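« Le planificateur n'a pas à connaître la caméra »

Chez Pornier, la pile logicielle de saisie tient en deux processus et un fichier de configuration. Lorcan Ní Chonaill en maintient la partie perception, Orla McGrath la commande et la planification. L'entretien a eu lieu un vendredi en fin de matinée, dans leur bureau, et a porté presque entièrement sur la version de Skostance sortie en juin.

Skostance prend en entrée des séquences filmées depuis une pince tenue à la main et produit des trajectoires exécutables par un bras. La première version reconstituait la pose de la pince image par image, puis lissait le tout. « Le lissage masquait les erreurs de synchronisation, explique Lorcan Ní Chonaill. On obtenait une courbe très propre, décalée par rapport à l'ouverture des doigts. Au rejeu, la fermeture arrivait trop tôt. » L'estimation de pose et celle de l'ouverture partagent désormais une seule horloge, et le décalage est traité comme une inconnue du problème d'optimisation.

Le choix n'allait pas de soi. Orla McGrath aurait préféré un horodatage matériel. « Une inconnue de plus, c'est une façon de plus de mal converger. J'ai demandé que le solveur refuse la séquence quand le décalage estimé varie d'un segment à l'autre. Il la refuse, avec un code d'erreur — le 502, pris parce qu'il était libre dans notre table. Les gens qui viennent du web le lisent de travers, tant pis. »

La planification est confiée à Norby, un module interne plus ancien, écrit pour des cellules fixes. Il reçoit une suite de poses cibles, des bornes articulaires et une carte d'occupation ; il ne reçoit aucune image. « Le planificateur n'a pas à connaître la caméra, dit Orla McGrath. Dès qu'on lui passe un paramètre optique, quelqu'un s'en sert pour compenser un mauvais étalonnage, et l'erreur devient introuvable. » L'interface entre les deux modules comporte 19 champs. Elle en voudrait moins, Lorcan Ní Chonaill en réclame un supplémentaire pour la covariance de pose. Le sujet reste ouvert.

Côté outillage, l'équipe a abandonné son visualiseur au profit de Salminen, qui rejoue une séquence à côté de la trajectoire calculée et marque les instants où les deux divergent. L'écriture du greffon d'import a pris plus de temps que prévu, à cause des conventions de quaternions : scalaire en tête d'un côté, en queue de l'autre. « Un classique, commente Lorcan Ní Chonaill. Le test unitaire passait, il utilisait la rotation identité et sa symétrique. » Le test tire maintenant des rotations au hasard, avec une graine enregistrée dans le rapport.

Interrogés sur l'apprentissage, tous deux restent prudents. La politique apprise propose une séquence d'actions courte, que la commande peut tronquer si l'effort mesuré sort des bornes. La troncature est journalisée et la séquence restante jetée, sans interpolation. « On a essayé de raccorder l'ancienne séquence à la nouvelle. Le bras hésitait entre deux approches », dit Orla McGrath.

Images prises depuis la pince, doigts ouverts.
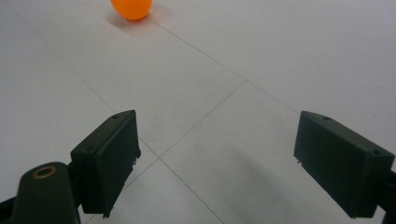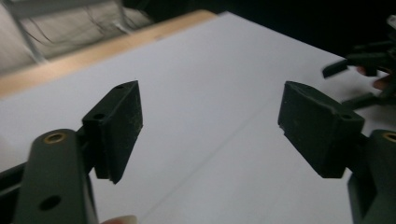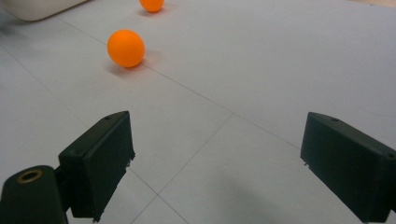 Le détecteur est la partie que Lorcan Ní Chonaill compte réécrire en premier. Il rend aujourd'hui une boîte englobante par objet, et Skostance en prend le centre comme point visé. La règle convient quand l'objet est entier dans le champ. Elle est fausse pour la balle orange la plus éloignée de la dernière image, dont le haut sort du cadre : le centre de la boîte tombe plus bas que celui de la balle. « La correction est connue, on ajuste un cercle sur l'arc visible et on propage l'incertitude. Il faut encore que l'aval sache lire cette incertitude, et on revient au champ de covariance. » Orla McGrath répond qu'un indicateur binaire de troncature suffirait à Norby, quitte à attendre l'image suivante avant de fixer la cible. Les deux variantes existent, chacune dans sa branche, et seront comparées sur les mêmes enregistrements. Le format des journaux ne bougera pas d'ici là.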